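Does airing out a room do what they say it does?

19 February 2018

My mother-in-law opens every window in her house for ten minutes each morning, including in January, including the year the pipes froze. I've been told this is healthy. I've been told it by her, by a magazine at the dentist's office, and now by a man named Patricio Fuentealba, who gave a free evening talk at the Weldale library on what he calls the breathing home. I went because it was raining and the parking was free.

I should say where I'm coming from. We moved into the Flurnham Street place in October, and within a few weeks the bedroom had that closed-up smell you get in a rental cabin. So I'm not against fresh air. I'm the target audience. I'd like somebody to tell me what to do about it and be right.

Fuentealba's talk had a lot in it that I couldn't argue with. People put moisture into the air by cooking, showering and sleeping. If it has no way out, it ends up on the coldest surface in the room. Fine. My grandmother knew that and she left school at fourteen. Then he moved on to the part where opening the windows for a short blast each morning would improve sleep, mood, houseplants, "mental sharpness" and, if I heard him right, the finish on wooden furniture. When one habit fixes that many things I start looking for the table where they're selling something.

The table was in the hallway. It had a little plastic gadget on it from an outfit called Paucar that tells you when to open the window. It glows green and then it glows amber. I asked the woman selling it how it decides, and she said it responds to the air. I asked which part of the air. She gave me a leaflet.

The leaflet says the company looked at 2,000 homes. It doesn't say where the homes were, what was measured, or what happened to anybody in them. Were they people who already had a problem? Did they also start running the bathroom fan, or quit drying laundry indoors? If I paid good money for a glowing box I would probably do all of that in the same week, and then I'd give the box the credit. I wrote to the address on the back of the leaflet with those questions and I haven't heard a word, which isn't proof of anything except that they don't answer mail.

So I ran my own test, and I know perfectly well it isn't a real one. I have a cheap humidity meter I bought for a guitar. I put it on the dresser and kept notes for 31 days. Some mornings I opened the bedroom window for ten minutes and some mornings I left it shut, and I wrote down the reading before breakfast and again at lunch.

What I got was a mess. The number dropped when the window was open, every time, no surprise there. By lunch it had mostly crept back. On damp days it was back to where it started before I had finished the dishes. On dry, cold days it stayed down longer, and the furnace ran longer too, and I don't see anybody at the library adding up the gas bill. The two best stretches in the whole notebook were when we were away for the weekend and when my husband took to showering at the gym. You could make a decent case from my data that the healthiest thing for a bedroom is to have no one in it.

Did I sleep better? I thought so the first week. Then I noticed I was also going to bed earlier so I could get up and write down a number.

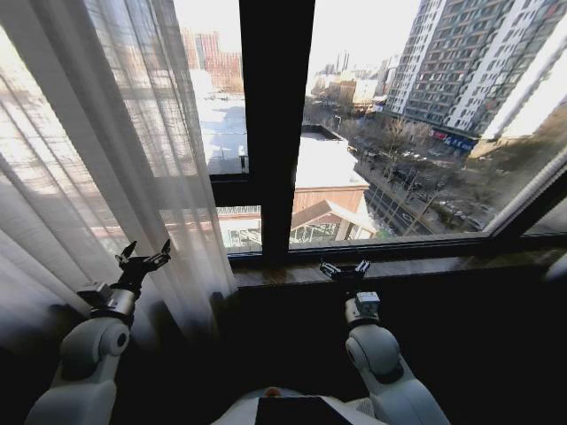
There's a fellow who posts on the Morkcombe message board, I only know him by his handle, who insists that the ten minutes is the whole secret. Nine isn't enough, and fifteen chills the walls and makes matters worse. I asked him where the ten came from. He said it was well established. I asked by whom. He said I could look it up, so I did, for most of an evening, and I found five minutes, ten minutes, twenty minutes, twice a day, four times a day, and one lady who says never in the morning because of pollen. Everyone was certain. Most of them seemed to be quoting each other.

I suspect the true answer is boring and depends on the house. An old drafty place is airing itself out all day long whether you like it or not. A tight new one is a different animal. Ours is a drafty place that somebody tightened up in a hurry, with caulk in spots where I don't think caulk belongs, and I'd bet the smell has more to do with that and with the carpet than with my morning habits. We pulled up a corner of the carpet behind the bed last Saturday. I'll spare you, but the pad underneath was older than my marriage.

The carpet goes next. After that I'll put the meter back on the dresser and keep the same kind of notes, and if the numbers don't budge I'll say so on here. I do still open the window most mornings. It's pleasant, and you can hear the birds, and I have no objection to doing a thing because it's pleasant. I just don't want it sold to me as medicine.

My mother-in-law has read a draft of this and would like it known that she has never had a musty bedroom in her life. I pointed out that she also has hardwood floors and lives alone. She went and opened the kitchen window.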